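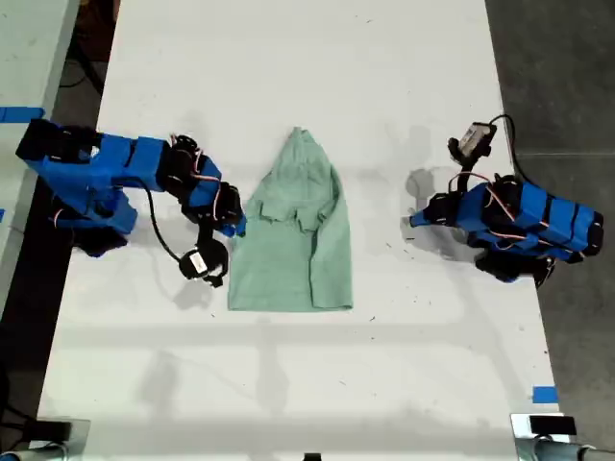 图1 俯视视角下的双臂操作台与浅绿色上衣

基于主从遥操作示教的双臂衣物折叠研究
本科生科研训练项目结题报告(节选)

指导教师:Annapurna Naidu
承担单位:Wekov 学院自动化系机器人操作实验室

一、项目背景

衣物属于典型的柔性物体,形状难以用少量参数描述,传统的轨迹编程方法在折叠任务中适应性较差。本项目采用示教学习路线,由操作员通过遥操作完成折叠动作,系统同步记录关节角度与图像,再以所得数据训练模仿学习策略。项目代号为 Terkero,自立项至 5 月结题,由本系四名三年级学生承担。

二、实验平台

平台由两台蓝色小型机械臂组成,分置于白色长桌两侧,衣物平铺于两臂之间。两臂各配一枚小型相机,用于近距离观察夹爪与布料的相对位置;另设俯视视角,记录衣物整体形态。操作员位于相邻房间,手持两台与从动臂结构相同的主动臂,关节角度按一一对应方式映射。通信与数据记录采用本组编写的 Grorkell 程序,图像与关节数据按统一时间戳对齐。

项目初期曾比较两种示教方式。拖动示教由操作员直接握持机械臂完成动作,上手较快,但操作员的手臂经常进入俯视图像,且一人难以同时引导两臂。遥操作需要较长的练习时间,所得图像较为干净,双臂配合也更为自然。经中期讨论,正式采集全部采用遥操作方式。

三、示教流程

每次示教按以下步骤进行:
1. 将上衣置于桌面中部,领口方向与长桌方向一致;
2. 两臂回到起始姿态,检查主从关节偏差;
3. 操作员先折两侧袖子,再将下摆向上对折;
4. 双臂撤离布料,停止记录;
5. 由另一名组员检查录像并填写质量标记。

示教人员在正式采集前须完成31次练习,练习数据不进入训练集。最终共采集有效示教300条,其中200条从平铺状态开始,其余从随机褶皱状态开始。

四、夹爪与近景观察

夹取薄布时,指尖接近桌面的角度对结果影响明显。角度过平,手指易推动布料;角度过陡,则容易压住桌面,触发电机过载保护。本组在多次调整后,规定操作员先在布料外侧降低夹爪,再沿桌面水平靠近布边,闭合后缓慢抬起。近景图像用于核对这一过程中两指开合及其与布料的距离。

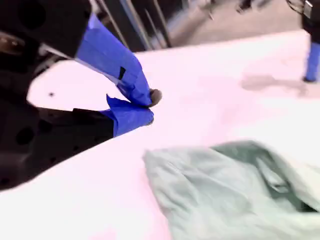

图2 近景视角:缠有蓝色胶带的两指接近合拢,浅灰绿色布料位于指尖右下方

近景图像的主要局限在于视野较窄。布料离开指尖附近后,仅凭单一近景难以判断整体折叠状态,因此策略网络同时输入俯视图像与两路近景图像。训练中曾尝试去掉俯视图像,策略在对折下摆阶段常出现两臂高度不一致的情况,该方案随后停用。

五、存在问题

(一)主动臂不具备力反馈,操作员只能依靠图像判断是否夹住布料,部分示教中出现重复夹取动作。此类片段予以保留,但在质量标记中单独注明。

(二)不同操作员的折叠顺序和停顿习惯存在差异。前期数据未统一先折左袖或右袖,训练所得策略偶有犹豫。后期统一为先左后右,前期数据中顺序不符者已剔除。

(三)训练数据仅涉及一件上衣,对其他颜色、尺寸和面料的适用性尚未验证,本报告不就此作出结论。

六、后续工作

下一阶段拟增加衣物种类,并在主动臂上加装简易力反馈装置。Pisharody 实验楼二层的备用操作台将用于平行采集,两处平台的相机安装高度须事先统一。采集规程、质量标记表及 Grorkell 程序使用说明见附录,已交实验室存档,供下一届项目组使用。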